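Bromau Home / Arm Kits / Simulation / Flirkon Scene Pack 2

Flirkon Scene Pack 2, Household
Part no. 2177
$166.00 inc. GST
Download, single workshop licence
Updated 8 December 2021

Scene Pack 2 is a set of simulated household environments for the Amum self-build arm. It runs in the Flirkon desktop simulator and uses the same joint limits, gripper model and controller settings as the physical kit. Programs written against the pack load onto the Amum controller without conversion.

The pack is intended for builders who have the arm on order, partly assembled, or bolted to a bench that somebody else needs on club nights. Base position, shoulder height and reach can be changed to match your own build.

Dining table environments

The dining room layouts use a rectangular table with chairs on all sides. Tabletop items are separate rigid bodies and can be moved, swapped or deleted in the scene tree. The default layout places a loaf of bread, two clear glass bottles, a small blue bowl, and a book with a metal spoon lying across it. Transparent bottles and a glossy tabletop are difficult for most depth-based detection, and users are advised to start with the book or the bowl.

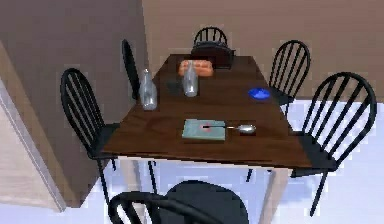 Chairs have full collision geometry, including the spindles. If the planner reports an unreachable goal near the table edge, check for contact between the elbow and a chair back before changing the goal. Chairs may be set to hidden for early testing. Hiding a chair also removes its collision body.

Spoon picking is sensitive to fingertip profile. The stock Amum fingertips close on the handle from above but need an accurate approach height. If you have printed your own fingertips, import the mesh under Tool > Fingers and run the clearance check again. Meshes should be in millimetres, with the origin at the centre of the mounting face.

Close-range environments

Close-range layouts are for short moves at low speed, with the view set near the work. They contain simple shapes on a soft grey ground beside a smooth pale panel: a pink capsule, a flat black box with metallic corner fittings, and dashed guide lines on the panel. Shape, size, mass and friction are editable. The ground has the appearance of creased fabric, but is solved as a rigid surface with adjustable friction. Cloth simulation is not included.

Use the capsule to tune grip force. It has no flat faces, so a gripper that closes off-centre will tend to roll it. The box suits testing of wrist rotation, as it can be placed at any angle to the base.
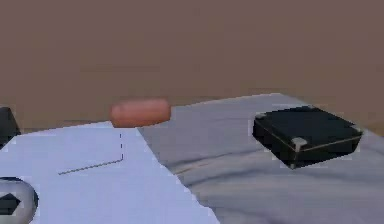

Specifications

Environments: dining table, close-range
Objects in library: 70
Default simulated gripper opening: 80 mm
File format: Flirkon scene (.fks), with meshes as OBJ
Rendered outputs: colour, depth, object mask
Camera positions: fixed, wrist, user-defined
Controller firmware: Amum 3 or later
Licence: one workshop, any number of members, no expiry

System requirements

64-bit Windows 10 or a current Linux desktop. A dedicated graphics card is required for depth and mask output. Colour output will run on integrated graphics at a reduced frame rate. macOS is not supported.

Installation

1. Install the Flirkon simulator and open it once to create the user folder.
2. Download the pack from your Bromau account and unzip it into the scenes directory.
3. Select Scene > Rescan. The Household group will appear in the left-hand list.
4. Load your arm profile. If you do not have one, choose Amum Standard and enter your measured link lengths.
5. Run the joint sweep with the controller disconnected.

Moving to the physical arm

Grip force and joint speed carry over from the simulator unchanged. Reduce both for the first run on hardware and keep the emergency stop within reach. Backlash in printed gearboxes varies between builds and is not modelled by default. A backlash value can be entered for each joint after measurement with a dial indicator.

Known issues

Depth output passes through clear glass and returns the surface behind it. Turn on Opaque Depth for the bottles if your detector requires a closed outline.

Scenes saved in versions released before August open with chair friction set to zero. Re-enter the value and save.

Fingertip meshes with unclosed faces are accepted by the importer but ignored by the clearance check.

Not included

Amum arm, controller, Flirkon simulator, printed fingertips.

Related products

Mykhailiuk wrist camera bracket
Amum fingertip blanks, pair
Flirkon Scene Pack 1, Bench and Shelf

Returns

Downloads can be refunded until the licence key is activated. Faulty files will be replaced. Quote the part number and your simulator version when contacting support.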